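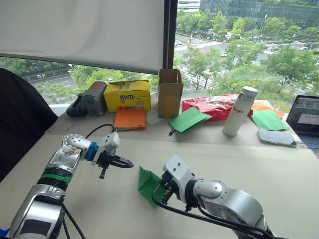 # Boso paper-folding pack, two-arm version

*February 2, 2024*

Bisosholm sells the Boso pack as a folding routine you load and leave alone. You get the software, a set of gripper fingers and one year of support, and you bring your own pair of arms. The license is $600. The fingers are $500 on top of that, which the product page mentions a good way down.

I went in doubtful. Paper is a miserable material for parallel jaws. It slides, it springs back, and two sheets stuck together look a lot like one. Plenty of demo videos get around this with stiff card and a cut or two in the edit.

Setup took me most of an afternoon. The installer wanted an older driver than the one I had, and the calibration guide still shows menus from the May release. Rhona Rankin in support answered my email the same day and sent the right pages, so credit there. They should be in the download.
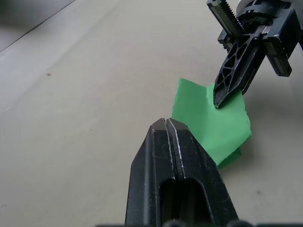 *Green piece between the two grippers, with the lattice finger at its upper part.*

I ran 59 folding attempts with ordinary colored copy paper and kept a log. Simple center folds were decent. Anything that asked one arm to hold while the other creased was a different story, and the software has a bad habit of reporting "complete" the moment the motion ends. It checks where the arms are. It doesn't check the paper. For a product sold on running unattended, that's a big hole, and I'd want it fixed before paying full price.

Speed is also oversold. The default profile crawls, and the fast one shoved sheets around on my table often enough that I went back to the default and stayed there. There is a "light touch" setting buried under Advanced – turn it on first. It made more difference than an hour of tuning speeds. 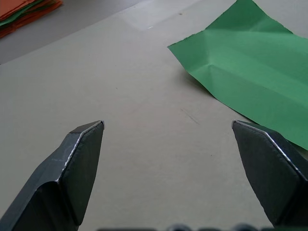
Sheet pickup is where Boso and I parted ways. The manual assumes every sheet starts flat, pressed against the table, and the approach height is set to match. Used paper doesn't oblige. A green sheet with a crease across the middle holds part of itself up off the surface and throws a soft shadow under the raised side, and I'd like the software to treat that as a different job from a fresh sheet. You can type in a new height by hand for each one, but then I'm the one doing the work.

The fingers themselves are the best part of the box. They mount with 2 screws each, they line up without a fight, and I'd buy them separately if the price came down. I also tried Bunting, the cheaper rival, on the same arms. Its interface is uglier and its creases were no sharper, but it lets you set a retry after a missed grasp. Boso just moves on to the next step with nothing in its hand.

If you teach a lab course and want something that folds on the first day, Boso will do that with fresh paper and somebody standing by. For unattended work I'd hold off. Bisosholm says paper checking is planned for a later update and wouldn't give me a date.

Score: 2 out of 5 for the software. The fingers do better – call it a 4.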